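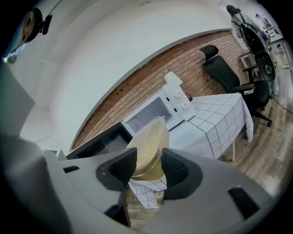
Mafalda Tavares says I should cover it, always, because hers went all over the inside once and she was scraping it off the ceiling of the thing with a butter knife. She told me this on the phone while I was already standing in the kitchen. She also says two short goes are better than one long one, and to stir in between. I said fine.

March 2020. Home again all day. I set the microwave on the table with the checked cloth when we moved in and it has been there ever since. I keep meaning to put it somewhere better. The counter is full, and the shelf I wanted costs 257 at Traddale with the brackets, so the table it is. Eating at the other end works all right if you don't mind the hum.

Looked up the manual for the top knob, found only the one for the newer model. Miroslava has that one. I turn mine by feel. For the clear bowl I go with 90 seconds and then check.

Wiped the door and both knobs this morning with vinegar and water. Did the wall behind it too. The cloth needs a wash, the side that hangs down at the end especially, where people brush past it. I'll do it with the towels tomorrow. It has to be ironed or the lines go crooked, and the iron is at Graça's.

Tiago called after lunch and wanted the pudding recipe again. Read it to him off the card: milk, two egg yolks, sugar, cornstarch, lemon peel. He asked if he could leave out the lemon. I said he could, but then it isn't the same pudding. He is going to try it with vanilla from the Janance store.

To buy: milk, lemons, dish soap, cornstarch if they have it. Valter says the shelves were half empty when he went and he came home with rice flour by mistake.

Moved the chair away from the table so I can get at the plug. Wrote to Traddale about the shelf and asked if they have it four inches shorter. Went to bed early and read two chapters.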